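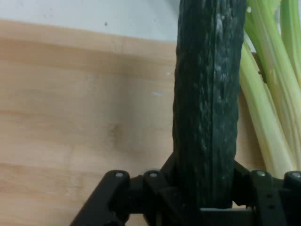
Bumpy skin, deep green color, a few pale streaks. My kind of cucumber.

How to Make Refrigerator Pickles Without a Canner

March 22, 2019

I put off making pickles for years because I thought I needed the giant pot, the rack, the special tongs, the whole setup. Then my neighbor Aino Valtonen handed me a jar over the fence one September and told me she'd made it in a mixing bowl and a saucepan. I ate the whole thing standing up in the driveway! So this is her recipe, more or less, with a few changes I've made along the way (sorry, Aino, I like more garlic).

These are fridge pickles. They don't get sealed and they can't sit on a pantry shelf, so please don't try it. They live in the refrigerator from start to finish.

What you need

Pickling cucumbers, enough to pack two quart jars
2 cups water
2 cups white vinegar (5% acidity, check the label)
2 tablespoons kosher salt
1 tablespoon sugar
6 cloves garlic, smashed
A big handful of fresh dill
2 teaspoons mustard seed
A pinch of red pepper flakes if you like heat

Step 1: Pick your cucumbers

Go for firm ones with bumpy skin. I get mine at the Saturday market in Tandville, and I'm that person squeezing every single one. If it bends, put it back. The big waxed ones from the grocery store will technically work, but they go floppy on me every time, and the wax keeps the brine out.

Step 2: Chill and trim

Soak them in ice water for 30 minutes. Then scrub them well and slice a little bit off the blossom end (the end that wasn't attached to the vine). I skipped this for my first few batches and wondered why my pickles were mushy. Cut them into spears or coins, whatever fits your jar. My family fights over spears.

Step 3: Make the brine

Put the water, vinegar, salt and sugar in a saucepan over medium heat and stir until you can't see any grains. It doesn't need to boil hard. Take it off the stove and let it cool for a good while. Hot brine makes softer pickles, and I want the crunch.

Step 4: Pack the jars

Garlic, dill and seeds go in the bottom, then the cucumbers, packed in as tight as you can get them. Pour the brine over until everything is covered. If a spear pokes out, trim it or eat it. Lids on, into the fridge.

Step 5: Wait

Coins are good after a day. Spears want three days, and I think they're best at a week. Mine never make it to the end of the month, but that's about how long I'd keep them.

A reader, Shabani Muriithi, wrote to ask about reusing the brine. I don't for a second batch of cucumbers, it gets too watery. I do splash it into potato salad, though, and it's so good with red onion. Potato salad recipe is coming next week!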